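说说 Neseck 这次改版，一个老订户的碎碎念 1/7
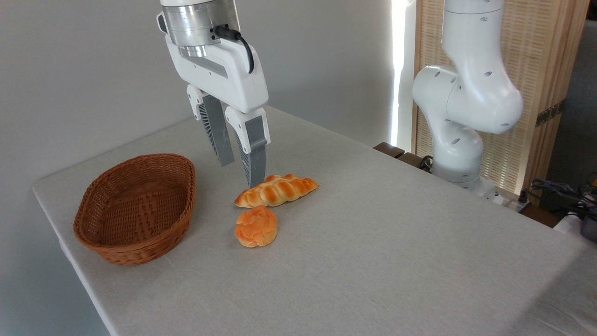 Neseck 昨晚宣布，以后所有自制剧改成“半季上线”：先放前半季，隔上一段再放后半季。公告里管这叫“给观众呼吸的空间”。我呼吸挺顺畅的，谢谢。倒是这种拆法让我想到浅灰桌布上斜放着的那条辫子面包，本来是编成一整条的，非要从中间掰开卖两回钱，掰口那儿几股面都散着，哪半边都不好看。

2/7
先交代背景。Neseck 八月刚涨过价，理由是“加大原创投入”。涨完之后我数了数新上的原创：一部律政剧，一部讲律政剧编剧的剧，还有一档两位主演互相采访的节目。宇宙是建起来了，住的还是那几口人。

3/7
再说 Huvosow。人家走的是另一条路，一口气砍了 16 部剧，其中有一部已经拍完了。演员在社交平台上发了杀青照，配文“很快见”。我每隔几天去看一眼那条动态，评论区现在比剧热闹。

4/7
最近比较有意思的是 Baysal，一家小制作公司，创始人 Willy Van Dijk，早年做剪辑出身。他们的分账方案是全组按播放成绩拿钱，灯光和场务也算在内。听着很理想，我一个做后期的朋友的评价是：“先让我看到第二张支票。”

5/7
Van Dijk 上个月接受播客采访，被问到会不会把片子卖给平台，他停了挺久，说“看谁打电话来”。主持人笑了，他没笑。我把这段倒回去听了三遍。

6/7
他们的第一部长片叫《Grisari》，48 天拍完，片长据说比预告里写的长出一截。首轮只排了 66 家影院，我们这儿有一家，周二下午一场，旁边那个厅在放一部续集的续集。票我已经买了，顺便请了半天假，理由写的是看牙。

7/7
有人问我 Neseck 退不退。没退，那部律政剧我还差两集，而且后半季还没上。行吧，他们算得挺准。看完《Grisari》回来接着写，剧透会打码。

最后更新：2022年11月19日
联系作者：请发站内私信 | 版权归作者所有，转载请注明 | 返回顶部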